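Section 4. Comparing Grippers on the Kastum Wrist

This section assumes you have finished Section 3 and that the arm is bolted down, powered, and not beeping. If it is beeping, go back to Section 3. If you skipped Section 3 because it looked boring, it was, but go back anyway.

You will be swapping between two grippers: the Listeo (parallel, black fingers, textured pads) and the Shawky (three soft fingers, the color of old chewing gum). The aim is to run both through the same set of lifts and come away with numbers you can argue about. Tracey Sowerby wrote the first version of these steps and Jonas Imhof has since broken most of them, so treat this as the surviving text.

4.1 Before you start

You need:
Both grippers, with their own cables. The cables look the same. They are not the same.
The 4 mm hex key from the lid of the kit
A few kitchen items with different rims and edges
A table you don't love
The log sheet from the back of this guide

CAUTION: Press the stop button and check that the status light is off before you put a hand near the fingers. The Listeo closes with enough force to make you reconsider your career.

4.2 Fitting the gripper

1. Send the arm to the service pose from the Gudness menu (Tools, Service, Park).
2. Press the stop button.
3. Undo the four screws on the wrist plate. Put them in a cup. Do not put them in your pocket, where Jonas's still are.
4. Lift the old gripper straight off and unplug its cable by the collar. Pulling on the wire also works, once.
5. Line up the notch on the new gripper with the notch on the plate. It will happily go on upside down, and the software will happily believe you.
6. Tighten the screws in a cross pattern, then plug in the matching cable until it clicks.
7. Release the stop button and choose the gripper by name in the Gudness menu. Wait for the open and close check to finish.

NOTE: If the check fails with code 13, the wrong cable is fitted. If it fails with code 78, the right cable is fitted badly. There is no code for the gripper being upside down. We have asked.

4.3 Setting the wrist camera

1. Open the camera view and jog the fingers fully open, then fully closed. You should see both tips the whole way.
2. Lock the exposure. Auto exposure will spend the afternoon chasing every shiny thing in the room.
3. Save the view under the gripper's name. "Test new final" is a name, but it belongs to Pascal Bodin and he has 2 of them already.

4.4 Running the lifts

Start with plates and bowls. Boxes flatter every gripper ever made – a curved rim is where they begin to differ.

1. Place the item inside the reach of the arm. Leave some ordinary clutter behind it if you plan to use the camera for finding things. A bare table makes everybody look clever.
2. Set the grip force to 220 on the Gudness slider. The slider has no units. Annelies Pfister has written to the makers and will update this line when they reply.
3. Jog down until one finger is inside the rim and the other is outside.
4. Close slowly and stop when both pads touch.
5. Raise the item clear of the table and hold it for a slow count of five.
6. Note any tilt. A bowl held by one side of its rim may hang at quite an angle, and that still counts as a hold for our purposes. Write "tilted" in the third column.
7. Lower, open, back away, and repeat with the same item before moving on.

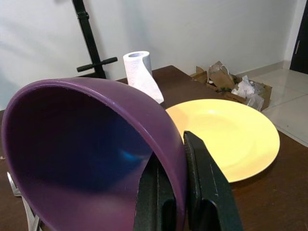
Run the full set with one gripper before you change to the other. Swapping after every lift seems fairer, and Leopold Thaler did it that way for a whole morning, but the camera view has to be checked again each time and he has asked us not to bring it up.

CAUTION: Do not reach in to catch a slipping item. Let it fall. This is the reason for the table you don't love.

4.5 Reading the log

Score each lift as held, tilted, slipped, or missed. "Sort of" was removed from the sheet in September after it turned out to be the most popular answer.

If the Listeo slips on smooth rims, wipe the pads with a dry cloth and try again before touching the force slider. If the Shawky slips, check the air line for kinks first. If both slip on the same item, leave that item out of the comparison and write its name on the back of the sheet.

When both sets are done, park the arm, press the stop button, and go to Section 5 to export the log. The export button is gray until the arm is parked. It is also gray for a while afterward.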